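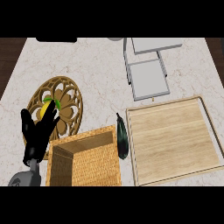

6 May 2023 – finds room, Larner

Started late, boiler man here till ten. Trench 2 bags first.

Washed and dried: contexts 204, 207, 211. 207 is nearly all pot, coarse stuff, sooted on the outside, a couple of rims that might join. Left them side by side on tray 6, do NOT glue yet, Floarea wants to look at the breaks under the scope. 211 was labeled "210/211?" in pencil, which is no help. Went back to the site diary. Vasilică has the boundary between the two drawn as a dashed line on the section and a note saying "diffuse". So it goes in as 211 with a query on the card. If anybody disagrees, change the card AND the database, last time only one got done.

Running total for sherds from trench 2 now 1,124. Weights still to do for the last two trays, the small balance is drifting again. Tried the check weight three times and got three answers. Using the big one for anything over 50 g and leaving the rest.

Bone: 128 fragments out of 204, mostly scrap, some burnt. Pulled out one piece with a groove that looks cut, edges clean. Could be a spade. Bagged seperately with a yellow tag.

Flots from the ditch – Floarea got through samples 14 to 19 before lunch. Charcoal good in 16 and 17, not much in the others. A few cereal grains in 17, badly puffed, she won't put a name to them yet. Modern roots in everything. She thinks 19 is a waste of time and I agree, but scan it anyway so the table has no holes.

Small find 77 (the copper alloy strip): came back from x-ray. Two rivet holes show, one at each end, maybe a third under the corrosion in the middle. Not a buckle plate then? Vasilică says strap fitting, I say wait. Silica gel in the box had gone pink, swapped it. Check the other metal boxes, they were all packed the same day.

Stirkik plans: sheet 9 is still missing. Sheets 8 and 10 don't overlap so we can't fudge it. Vasilică had it last, or says he gave it to the Tello people with the levels book. He's ringing them. The levels themselves are ok, reduced them again off the second benchmark and got the same answer for all but one, which was me reading a 1 as a 7.

Database: entry 516 is a duplicate of the one before it, dont delete, the photo numbers hang off it. Mark it void.

Ordering – grip bags, the medium size, and tags. We have loads of the tiny ones. Also a new sieve mesh for the 500 micron, there's a tear near the rim and I have been pretending it's fine since the Dredum job.

To do before June
– finish weights trench 2
– joins on tray 6 once Floarea has looked
– sheet 9!!
– send Vasilică's section drawings for scanning
– charcoal from 16 and 17 to the dating lab, single pieces, twigs if there are any

Locked up at six. Drying cabinet left on low, trays 3 and 4 inside.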